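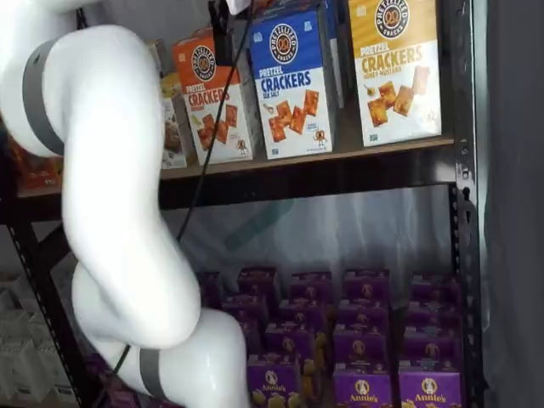
What can a home pantry borrow from a shelf that a robot has to work with?
Mostly the spacing and the facing of the boxes. A machine needs a clear front, a known row and room for its fingers, and a person reaching in with one hand does better with the same three things.

These tips come from the Friday open day at Valdebenito, where the handling group Gesum demonstrated shelf work on ordinary boxed groceries: crackers, snack bars, macaroni and cheese. Flor Cuadros ran the session and answered questions on shelf layout. Visitors were given a printed sheet of the setup rules. The household version follows.

1. One product per row
Put the same product in a straight line from front to back. Do not hide a second flavor behind the first. When the front box is taken, the next one should tell you the same thing.

2. Tall boxes up, small boxes down
Tall cartons are easy to read at eye level and awkward to lift out from under a low board. Small cartons can go on the lower shelf in deep rows. You will see their tops more than their fronts, so place them with the end that carries the name or a color band where you can see it from above.
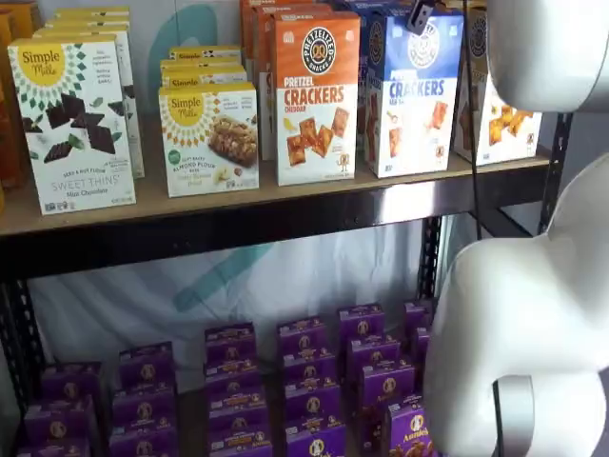 3. Leave finger room
Rows pushed tightly together have to be pinched from the top, and thin card creases. The sheet asked for a gap of 11 millimeters between rows that are gripped by the sides. For a hand, use the width of a finger. If space is short, give the gap to the heaviest boxes and close up the light ones.

4. Leave head room
Measure from the top of the tallest box to the underside of the board above. Keep 95 millimeters clear. Less than that and the box has to be tipped to come out, and tipping one usually moves its neighbor. Boards on slotted uprights can be moved a slot at a time. Empty the board first and move both ends to the same slot.

5. Square the fronts
Set a straight strip of wood along the shelf and bring each box up to it. Remove the strip. Repeat after every large shopping trip.
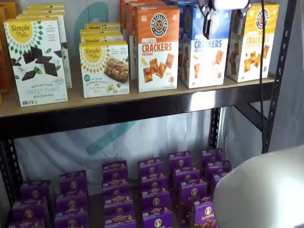
How often should the rows be pulled forward?
Once a week is enough for most kitchens. Do it before you write the shopping list, so that short rows are noticed and short-dated boxes can be moved to the front.

6. Load from the back
New stock goes behind old stock. With deep shelves, take the whole row out, put the new boxes in, then return the old ones. Werno, the storage supplier at the next table, sells a pull-out tray for this purpose. A shallow baking tray does the same job on a smooth board.

7. Check the board
A board that bows will lean every row toward the middle. Lay a level along the front edge with the shelf loaded. If the bubble is off at the ends, add a crossbar underneath or move weight toward the uprights.

8. Keep the floor in front clear
Cuadros gave this more time than any other point. Anything that works at a shelf, on wheels or on feet, needs to stand square to it. Reaching in at an angle drags the box across its neighbor.

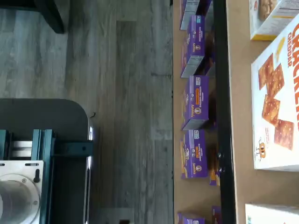

Stools, pet bowls and recycling bins are the usual obstructions. The sheet set the clear strip at 58 centimeters, measured from the front edge of the shelf. In a narrow kitchen, mark the strip with tape for a week and see what ends up inside it. Those items need another place.

Shelves that can be reached from both sides should be treated as two shelves. Decide which rows belong to which side and face them that way.

Copies of the setup sheet are at the Prorkel front desk until the end of March. The sheet is in metric only.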